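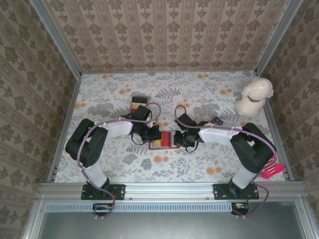
Lorraine Partington says I've lost my nerve. She left a comment under my last post, the one where I said I might paint the back bedroom plain white and be done with it, and her whole comment was that a person who owns that many patterned pillowcases has no business with plain white walls. She also wants to know what happened to the wallpaper I was so excited about in June.

Okay, Lorraine. Fair!

The wallpaper is still in the hall closet, in its plastic, leaning on the vacuum. It's Gindthorpe pattern 3903 (they don't give them names, which I find a little cold) and I bought it on a Saturday when I was feeling brave. Then I got it home and held a strip up next to the bed and thought, oh no. Too much. My sheets have flowers, my curtains have flowers, the rug has whatever that rug has. I put the roll back in the closet and started looking at paint chips like a coward.

I grew up in a house where everything was beige. My mother would tell you it was "oatmeal," but it was beige. Beige carpet, beige couch, beige towels that you weren't supposed to use. So when I got my first apartment on Mudgway Street I went the other way completely and bought anything with a leaf on it. I had a shower curtain with ferns, a tablecloth with ferns, and a lampshade I painted ferns on myself, badly. They looked like feathers. I loved that place so much.

I've been trying to work out why some rooms full of pattern feel cozy and others make me want to go lie down in the car. The best answer I've got is size. If you have two prints and the flowers are the same size on both, they fight. Put a great big print next to a tiny one and they mostly leave each other alone. My grandmother's kitchen had enormous roses on the walls and a little sprigged oilcloth on the table, and I ate about a thousand grilled cheese sandwiches in there without ever once feeling attacked.

The other thing is having one color that's allowed to shout. White with gray ferns is very quiet, you could put that anywhere, and then you drop round orange blossoms on it and all of a sudden the orange is in charge. Which is great, as long as the curtains aren't also trying to be in charge. Mine are. Mine are a kind of raspberry. I made them from Valine cotton that was on sale, and I lined them, and it took me an entire weekend and one broken needle, so they're staying up no matter what anybody says.

I did ask around. Dirceu Cavalcanti thinks I should paper one wall only, the one behind the bed, and leave the rest alone. I know that's what everybody does now, but one papered wall always looks to me like the person ran out of money. I'd rather do all of them or none. He also sent me a link to peel-and-stick from Truvo, and I did order a sample, and it came off the wall beautifully and took a piece of the paint along with it the size of a saltine. So there's that to patch now too.

Then there's the matching. My paper has a 21 inch repeat, so every strip has to be slid up or down until the leaves line up with the strip before, and whatever's left over at the bottom goes in the trash. I have hung wallpaper exactly once in my life, in a half bath, and there is a stem in that room that goes up behind the mirror and comes out as a different plant. I told myself people would only see it sitting down. That made it worse – sitting down is what people do in there.

Anyway, I took the roll out again last night after I read Lorraine's comment. I taped a long piece up beside the closet door, swapped the flowered sheets for the blue striped ones, and left it all up while I brushed my teeth. And then I came back in and I liked it! Stripes and leaves, who knew. The raspberry curtains look a bit put out, but they've had the room to themselves for years.

So I'm leaving the test strip up until the weekend to see if I still like it in daylight, with the laundry all over the chair, which is how the room looks most of the time. If I do, I'm buying paste. If any of you have a trick for cutting around a radiator, please put it in the comments, I'm begging you. Mine is the old bumpy kind and it sits two inches off the wall.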